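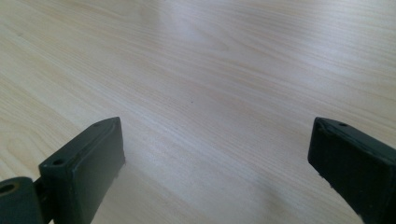
Tevby Hand-Held Gripper Pair

If you want a robot to learn a kitchen job, somebody has to do that kitchen job first. Over and over, with the right kind of hands! The Tevby is my answer to that: a pair of two-finger grippers you hold like a tool, one in each fist, so your movements are limited to what a two-jaw robot could do too. You pick things up, pass them across, hang them, put them back, and the recordings come out of it at the other end.

I'm Ankit Joshi, and I run the small shop in Gastville that builds these. I write all the pages on this site myself, so if something is unclear it's my fault and you can email me about it.

What's in the case

2 grippers, left and right
2 cables, one per gripper
Spare finger pads
Hex key and a little bag of screws (you will lose some, I always do)
Clendelex software license for one computer

The case is the same one we used for the old model, so there's a bit of extra room under the foam. People keep their batteries and tape in there.

The fingers

Each finger is a plain block with a flat inner face, dark and matte so it doesn't throw light back at you. I went back and forth on this for a long time. Our first set had soft curved tips that felt lovely on fruit and were hopeless on anything with a thin handle, and I got tired of picking spoons up off the floor. Flat pads grab a rod and they grab a box edge, and for round slippery things you can stick on the rubber faces (sold separately, sorry, the supplier makes me buy them in big lots).

The screw holes are on the top of the pad, so swapping one takes a minute and you don't have to open up the rest of the hand. Pads are wear parts. They pick up chips and scuffs along the edges when you work on hard tabletops all day, and a few small ones won't bother anything. If the flat face itself gets gouged, change both pads on that hand at the same time or the grip will feel crooked.

Setting up your table

You don't need a fancy room. Here's the order I do it in, and it's what we teach when we come out for an install.

1. Pick a steady table and give yourself space to stand square in front of it. A wobbly one will drive you crazy by lunch.

2. Look at your lights from where you'll be standing. Pale wood can put up a big white glare patch, and if your objects are going to sit right in it, move a lamp or turn the table a little.

3. Close off the sides if you can. Black curtains are cheap and they keep people walking by out of your recordings.

4. Run each cable down past your wrist and off to its own side. Give it some slack! A tight cable tugs on your hand and you start making odd little movements to get around it without noticing.

5. Start with one hand working and the other one open and low, close to the near edge. Long-handled utensils and a hook stand make a great first session, with the left hand holding the utensil by its handle and the right ready if you need it.

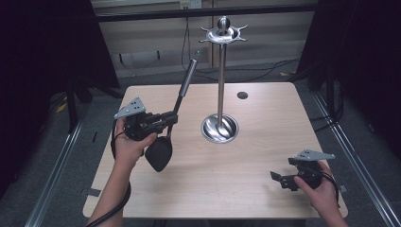

How it feels after a couple of hours

Better than the old one, and I say that as the guy who designed the old one. The weight sits closer to your palm now, so your wrist isn't fighting it. You will still get tired, mostly in the forearm, and I'd take a break when you catch yourself dropping things. Bigger hands are fine. If yours are on the small side, ask me for the short grip when you order - same price, and I usually have a few on the shelf.

Tools with a heavy head want to swing in the jaws. Grab closer to the head than you think you should, squeeze, then lift slowly. Hooks take practice as well. I spent most of one September hanging ladles and I'm still not what you'd call quick.

What people ask me

Can I buy just one? Yes, email me. Lots of jobs only need one hand, but most folks come back for the second, and it's cheaper as a pair.

Does it work with my robot? If your arm uses a two-finger parallel gripper, probably. Send me the model before you order and I'll tell you straight.

Can I wash them? No! Wipe them down with a damp cloth and keep water away from the cable end.

Do I have to use Clendelex? It's what I test with. Some customers export everything and use their own stuff from there, and that's fine with me.

Price and shipping

The pair is $2,284 with everything in the list above. Extra pads are $17 a set. Orders go out of Gastville in 5 working days, and the Appiah carry bag can be added at checkout if you'd like something softer than the hard case.

Page updated 2/13/19 - new pad price, and the short grip is back in stock.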